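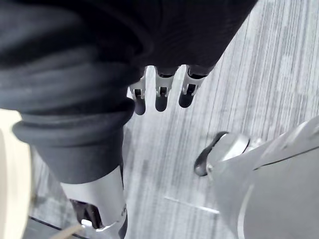 Dark fabric with a ribbed knit cuff

About Kullside School of Garment Care and Repair

Kullside School of Garment Care and Repair is an independent training school for people who work with clothing after it has been sold. Our students learn to mend, alter, clean and store garments to a professional standard. The school was founded by Elżbieta Czerwiński, a tailor, in two rented rooms above a dry cleaner on Chisholm Street. It now occupies the whole of that building and the former print shop next door.

Our purpose

The school exists to keep good clothing in use. A coat with a torn lining or a sweater with a worn cuff can usually be returned to its owner in sound condition, provided that the person doing the work has been properly taught. For many years this teaching was passed on within small family shops. As those shops closed, much of it was no longer available to anyone who wished to enter the trade. Kullside was set up to offer it again, in a classroom, with a set course of study and a recognized standard at the end.

What we teach

The full certificate program lasts 10 months and begins each August. Students start with hand sewing and the study of fibers before they move to the machine room. The second part of the program covers woven garments, including hems, linings, pockets and closures. The third part is given to knitwear – reknitting, grafting, the replacement of ribbing and the repair of ladders and moth damage. Stain removal and pressing are taught throughout.

The program consists of 680 hours of instruction. Students are also expected to complete a repair log, in which each garment is recorded from the first inspection to its return. The log is reviewed by two instructors before a certificate is awarded.

Shorter evening courses are open to the public. These include Basic Mending, Care of Wool, and Altering Trousers and Skirts. No earlier experience is needed for the first two. Applicants for the third should be able to use a sewing machine without help.

The repair counter

The school operates a repair counter on the ground floor, where members of the public may leave clothing to be mended by students in the second half of the program. All work is checked by an instructor before it is released. Prices are posted at the counter and are kept below those of commercial shops, and customers are asked to allow additional time. We do not accept leather, fur or wedding dresses.

Our staff

Aleksandra Baran has served as director since the retirement of Ms. Czerwiński, who remains a member of the governing board. Ms. Baran trained as a pattern cutter and taught evening classes at the school before her appointment. Relu Filip leads instruction in knitwear and is responsible for the yarn library, which holds matching yarns in a wide range of weights and shades. Kacper Ziółkowski teaches cleaning and pressing and manages the repair counter. Admissions and student records are handled by Bogumił Witkowska.

The school employs 19 teaching and support staff in all. Several of our instructors continue to run their own workshops.

Admissions

The certificate program admits 56 students each year. Applicants must be at least eighteen years of age and are asked to attend a short interview and to bring one item that they have mended themselves. The quality of the item is not graded. Instructors use it to discuss how the applicant approached the work.

Tuition may be paid in full or by the month. A limited number of places are supported by the Trosa Fund, which was established by a former student and covers tuition and a basic tool kit. Requests for support should be made at the time of application.

Governance

Kullside is a nonprofit school overseen by a board of seven members. The board meets four times a year and publishes an annual report, copies of which are available from the front office – or by mail on request.

Visiting the school

Prospective students are welcome to tour the workrooms by appointment. Street parking is limited, and visitors are advised to use the public lot behind the Chisholm Street library. The entrance on the lot side has a ramp and an automatic door.

Page last reviewed October 10, 2021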